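Drarkby Community Kitchen: October notes

The Sunday shared table is back at Drarkby hall from noon. Bring a plate if you can, or just bring yourself. Last month's lunch put 281 dollars in the kitchen tin, and that has gone straight into pantry basics.

Sorting the cutlery drawers

The big job this month is the cutlery. Everything from the old Virnenis clubrooms came over in bags, and it has been sitting in the back store ever since. Forks, knives and spoons are done. They have been washed, dried and put in the long drawer under the servery.

Chopsticks are next, and they are slower going. The wooden ones came to us in mixed lengths and a fair few have warped or gone rough at the tips. We want to end up with 50 good pairs for the noodle night, matched for length and colour, and anything splintered goes in the green waste.

If you are helping, please work this way:

Spread a soft mat before you start. Chopsticks roll, and a cushioned surface stops them heading for the floor.

Lay them side by side and look for a match in length first, then in thickness.

Run a thumb down each one to feel for splinters. Check the tip last — it should be rounded and smooth.

Keep food off the mat, and wipe up crumbs before the next lot goes down.

Tie each pair with a rubber band and stand them tip up in a cup.

The pink mat has turned out to be the best of the ones we tried. Plain wood shows up well against it, so a dark mark or a chipped end is easy to spot.

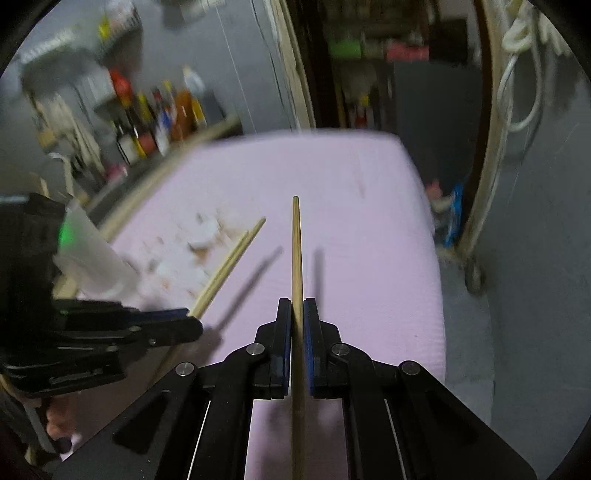

Pantry shelf

Sauce bottles go at the back of the shelf and short jars at the front. Please write the opening date on the lid in marker. Grakia have offered us a discount on bulk rice again, and we will order once the bins have been scrubbed out. If you have spare airtight tubs at home, the five-litre size is the most useful.

Noodle night

Doors open at 6 pm and we serve from half past. There will be a vegetarian broth and a chicken one. Tickets are at the hall desk, or ring extension 1403 and leave your name and how many seats you need. Please mention allergies when you book — the kitchen needs to know before the shopping is done.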